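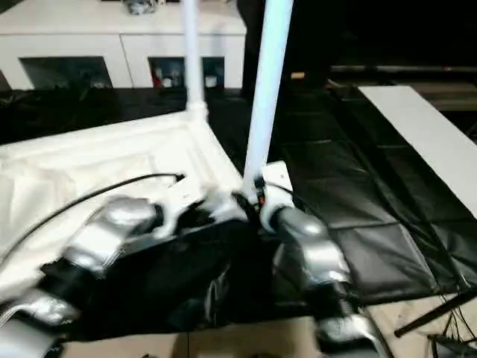
Week 10 of the two-arm manipulation class and I finally have enough to make a thread out of it! Our project is legs on furniture. You put a leg in a seat, you turn it, you stop turning before something creaks. Afiq Tambunan and I picked it in the first week because we figured it would be quick. It has eaten the whole semester and I love it. The trick we keep coming back to is where to grab. Right arm goes for the lower end of the nearer white pole, down at the bottom, and stays clamped there. If you take it higher up you get more swing for the same wrist motion and the alignment goes all over the place. So: low. Always low.

2/ Some background for the people who followed me for bread posts. The class is run by Jadwiga Domański in the Sveinbjörnsson lab. You get a partner, a pair of arms, a bench of parts and a demo day at the end called the Gratard. Every team has a name. Ours is Batemow. Afiq came up with it and will not tell me what it means, and it's on the sign-up sheet now so that's who we are.

3/ Rules for our category: the arms have to do the holding and the turning. A person may place the parts on the floor before the run starts. After that you're hands off until you call stop. Calling stop is allowed! It just ends the run. I have called stop a lot. My thumb hovers over that button the way my mom's foot hovers over a brake that isn't on her side of the car.

4/ First thing I got wrong: I treated it as a one-arm problem with a spare arm. The right arm did all the interesting stuff and the left arm was a clamp. But the moment you turn a leg the seat wants to turn too, and a seat on a slick floor covering will happily go with it. You need the left arm working the whole time, giving a little, pushing back a little. We spent most of October on that.

5/ What helped was Afiq driving both arms by hand (well, by controller) for an afternoon while I wrote down what he did. He never holds the seat still! He leans it. He lets it rock back toward the arm and then follows it. I had been trying to program "don't move" and he was doing "move together." We rewrote the left side that night and it was better right away. 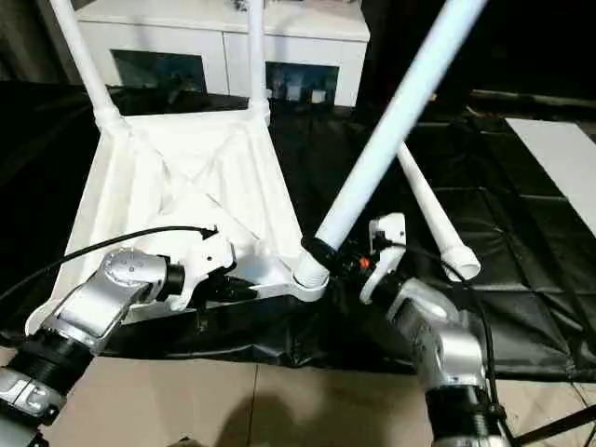

Left gripper on the front edge of the seat, right gripper up by the closest leg. Batemow in its natural habitat.

6/ Things I'd tell anyone starting with a seat like this one. Grab the rim. The ribs underneath look like such nice handles, and we tried them, and the fingers go in at an angle and then can't get out again without dragging the seat along. The rim gives you one edge with a finger on either side of it and you can let go cleanly. Much less drama.

7/ Also: white on white is rough. White leg, white seat, white fingers. Our edge finder (a little script called Voretti, named after a font we couldn't afford) kept deciding the gripper was part of the leg. We got a lot of mileage out of a dark floor covering. Parts stand out against it, the grippers stand out against it, and my logs stopped being full of nonsense. It does shine when the light hits a crease though, so smooth out what you can before you start. I forget this every time.

8/ Someone in the replies asked how many runs we've recorded. The one I keep using for tests is run 31, the first where I didn't touch stop before the end. It has 2609 time steps in it and I have looked at so many of them. I could probably draw you the wrist torque curve from memory. There's a bump near the middle that looks like a camel and neither of us knows what it is.

9/ Wrist views! I ignored them for weeks. I thought the head camera would be plenty, and it's great for knowing where everything is, but once the fingers close in on a leg you can't tell from up there if you're touching or just near. From the wrist it's all leg. Giant leg, finger coming up along the left side of it, ribs of the underside off behind. You lose the big picture and you gain the one gap you care about. 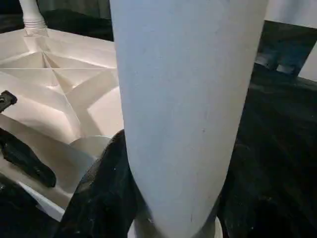 10/ So now we switch. Head view for the approach, wrist view for the last bit, and a simple rule about when to trust which. The rule is embarrassingly short. If the leg fills more of the wrist view than a number we picked by squinting, go with the wrist. Jadwiga asked where the number came from and Afiq said "eyesight," and she wrote that down in her notebook, which I'm choosing to take as a good sign.

11/ Taper matters too, if you're doing legs. When a leg gets narrower toward one end, the fingers want to slide that way as they squeeze. It's slow enough that you don't see it in any single step, then you compare the start and end of a turn and you've crept. We fixed it by loosening and regrabbing between turns -- small turn, let go, go back, grab again. It's slower. It's also how you'd do it with your own hand, try it on a jar lid.

12/ Cables. Oh, cables. Check where yours are before every run, and give the wrist more slack than you think it needs, because it will find the one pose that uses all of it. We have a pre-run checklist now and cables are on it twice, once in my handwriting and once in Afiq's, because neither of us trusts the other one to have looked.

13/ What doesn't work yet: starting the thread. Turning a leg that's already caught is pretty solid. Getting it to catch is maybe a coin flip. People do this thing where they turn backward first until they feel a little drop, and then go forward. We're trying to copy that. The drop is tiny and our force readings are noisy, so at the moment the robot feels drops everywhere, it's like a kid who's been told there's a ghost in the house.

14/ If anyone has done the backward-turn thing with a pair of arms and has a filter they like, PLEASE send it to me. I've tried a moving average and a slightly fancier moving average. I'm open to being told it's a dumb approach as well, just tell me what you'd do in its place!

15/ Gratard is on a Tuesday, near the end of November. We get one slot and a backup slot. Plan is to do the holding and turning as one clean run and then show the thread-catching part with the coin flip fully disclosed. I'll post the logs for anyone who wants to look at the camel bump.

16/ Back in the lab tonight to redo the left arm gains. Afiq is bringing dumplings. More later -- if you asked about the checklist, I'll type it up, my handwriting is not something I can put online.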